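4.2 Who owns the sink

We had expected the kitchen to be the battleground. The interview guide gave it eleven questions and the bathroom one, and that one was added late, mostly to be polite. The 52 households in Divthorpe corrected us within the first month. Of the 398 diary entries that recorded a disagreement over shared space, the largest group dealt with the bathroom sink and the flat surface beside it, an area smaller than most cutting boards and defended with far more energy.

The reason is partly one of timing. A kitchen has several stations, and two people who dislike each other can usually find separate ones. The sink has a single station and a rush hour. Entries cluster between 7 and 8 in the morning, when everyone in the home holds a sincere belief that they are the one running late. Earlier work on household routines tends to treat this as a scheduling problem. Our participants treated it as a moral one.
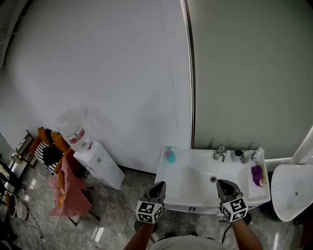
Claims to the sink took two forms. The first was occupation: a person stood there and went on standing there, sometimes long after the teeth were done. The second, more interesting form was placement. Participants left objects at the sink to mark a claim while they were elsewhere — a comb, a mug, in one case a library book on tax law. These markers were understood by everyone and admitted to by almost no one. When asked, participants said they had "just put it down for a second." One such second lasted most of March.

We coded placed objects by how easily another person could move them without comment. Toothbrushes ranked as nearly immovable, being both personal and faintly disgusting. Towels could be shifted freely. Toys were the hardest case. Adults described moving a child's toy as if they were handling evidence, and several reported that the toy was back in its place before they had finished rinsing.

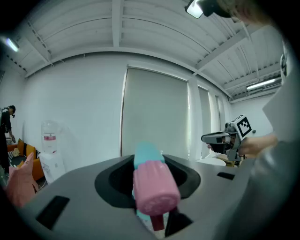 Children, it should be said, were the most consistent theorists of property in the sample. They stated the rule (it was here first) and applied it without exception, including against each other. Adults preferred a rule of need, under which the sink belonged to whoever needed it most, and then supplied generous estimates of their own need. In homes with both children and adults, the children's rule usually won. Coder notes by Tsion Habte and Mihret Negash agree on this point, though they disagree on whether the adults noticed.

Written rules did little. Some households had posted a morning schedule, and in those homes we recorded up to 9 disputes a week, many of them about the schedule. We do not claim that the paper caused the quarrels. It is just as likely that only quarrelsome homes reach for tape. Still, the one household that took its schedule down reported a calmer week, followed by a visit from in-laws that ended our ability to measure anything.

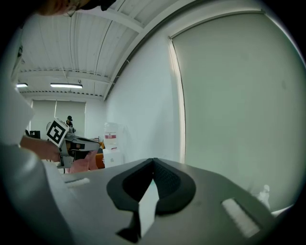
Figure 3. White upright panel in a black V-shaped mount on the gray body of a hand-held gripper.

Storage was the fix most often proposed and least often used. Participants who gained a shelf filled it with things that had never been near the sink before, and the original objects stayed where they were. We return to shelves in Section 4.3, where the hallway closet makes its case.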